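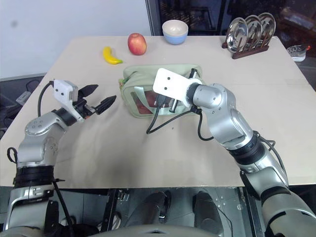 Skornon site builder, two months in

Bought the yearly plan for our shop site. Small pottery supplies business, 14 pages, a blog I never update. Came over from Surnen, where every font change meant a support ticket.

Set up was quick. Pick a template, drop your logo in, done before lunch. Templates are decent, bit samey. I used the one called Itau and changed the header colour and not much else. Drag and drop works well on a laptop, badly on a tablet. Don't try it on a phone.

Importing the old stuff — less good. 1077 product photos and it stopped at 400 with no message. Had to do the rest in batches. Alt text didn't come over at all so thats a job for October.

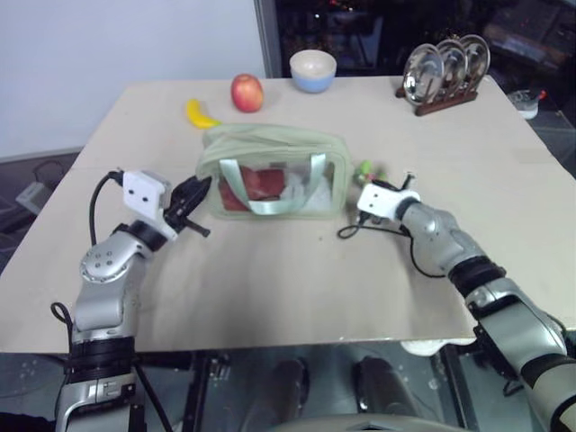

Search settings are buried. Page titles live under "Appearance" for some reason, took me ages. Once found they're fine, and you can preview how the link will look. Redirects are one at a time, no bulk upload. Painful if you've got old links all over the place.

Support: 2 emails, both answered same day by Ayten Gökçe, who knew her stuff and didn't paste me a help page. Contact form was broken by the Panicker booking add-on, she told me which box to untick. Add-on costs extra btw, not clear at checkout.

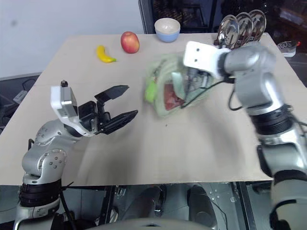 Pale tabletop, left gripper open.

Speed is good, pages load faster then the old site did. Editor does log you out if you leave it sitting — lost a whole About page that way. Save as you go.

Would renew. Four stars, would be five with a proper importer.

Contact | Privacy | © Web Tools Reviewed | Back to top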